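Rostero Hand-Held Gripper Comparison
Second progress report to the Dultwood fund
Prepared by Renata Olivares, March 18, 2020

Dear Mr Benavides,

I send you the second report on our comparison of hand-held grippers for household work. The first report was mainly about purchase and training of operators. In this one I write about the recordings, the fingers and the camera, and I ask at the end for one decision from your side.

1. Where we are

The plan foresees two finger types, named in our papers Kaewkla and Stekeo after the workshops that made them. Kaewkla is the stiff finger with a flat inner side. Stekeo is the softer finger, which bends when it meets an edge. Both fit on the same body, so an operator can change from one to the other with a small screwdriver and does not need to learn a new grip.

Until now we have 3,948 recordings that passed the first check. Another 265 were rejected, mostly for the reason that the two grippers lost synchronisation with each other during the task. We corrected this by starting both from one signal. After the correction the problem came back only in one home, where the operator had started the left gripper by hand out of old habit.

The recordings are made in 24 homes. We wanted to have more homes with small rooms, and this was achieved better than I expected. In a small room the operator has to sit or kneel close to the work, and the arms come near to the body. The laboratory table never gave us this situation.

2. Cloth tasks on the bed

Folding and stacking clothes takes the most time of all tasks, and it is also where the two finger types differ most. On a table the cloth slides and the operator can use this. On a bed the ground under the cloth gives way, and the finger tip goes down into it before it closes. With Stekeo fingers this was a real difficulty in the beginning. The tips bent outwards and the operator closed them on nothing. With Kaewkla fingers the tip goes under the hem more easily, but it sometimes takes also the sheet.

A firm mat on the bed helps both types. We noticed it in the homes where such a mat is used for sleeping, and the operators asked if they could have one in the other homes too. I did not allow it, as we want to keep the homes as they are. The result is that our cloth numbers must be read separately for beds with mat and beds without mat. I will give them in two columns in the final report.

Dark clothes remain harder than light ones for the people who label the recordings. When a black sleeve lies near a black gripper body, the labeller has trouble to say where one ends. The yellow fingers are a big help in this point. We had discussed at the start if we should order the fingers in grey to save some money, and I am glad that we stayed with yellow.

In two-handed work the grippers often do quite different things at the same moment. In the folding task below, one of them is out at the left beside the end of a long black sleeve, while the other is close to the operator with its fingers pointing to the middle of the mat.

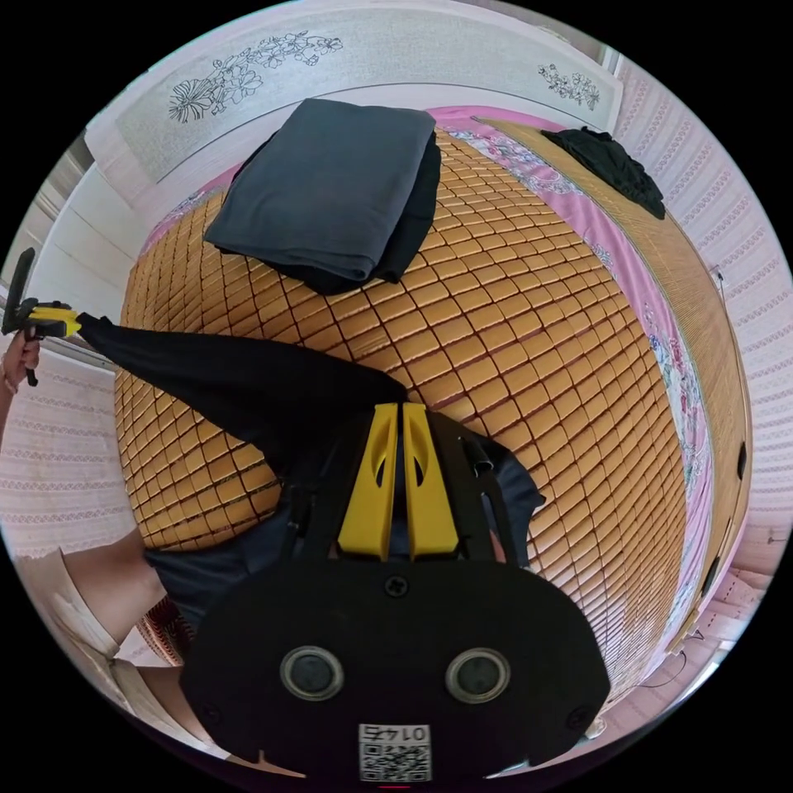 3. Camera and view

We kept the very wide lens. The narrow lens gave a nicer picture, but the second gripper went out of view whenever the operator stretched an arm to the side. With the wide lens we can often follow both grippers in one recording, and the folded stack on the far part of the bed as well. The price is the strong bending of straight lines. Our software takes this out before the training, and we lose some sharpness near the border of the circle. For cloth I consider it acceptable. For small objects such as buttons I am not yet sure.

The corners outside the circle are black and hold no information. Our software partner asked if we can cut them away to save storage. We tried it on one set and the saving was small, so we left the files in their original form.

4. Problems and delays

The screws of the finger holder become loose after long sessions. We now check them before each home visit, and a spare set travels with every pair of grippers. I had to replace 8 fingers in total, all of the Stekeo type, with cracks at the base. The workshop has sent a thicker version and we are testing it.

Operators told us that the body is heavy for the wrist when the arm is stretched. We made the sessions shorter and added a pause in the middle. This explains why the number of recordings per visit is lower than in the plan. The budget is not touched by it.

5. Next steps and a request

Until the end of March we will finish the cloth tasks with both finger types and begin with kitchen objects. I would like to ask for your agreement to move the remaining travel money to the replacement of fingers. The total amount stays the same. If you agree, a short message is enough and I will send you the changed table for your signature.

With kind regards,
Renata Olivares
Rostero project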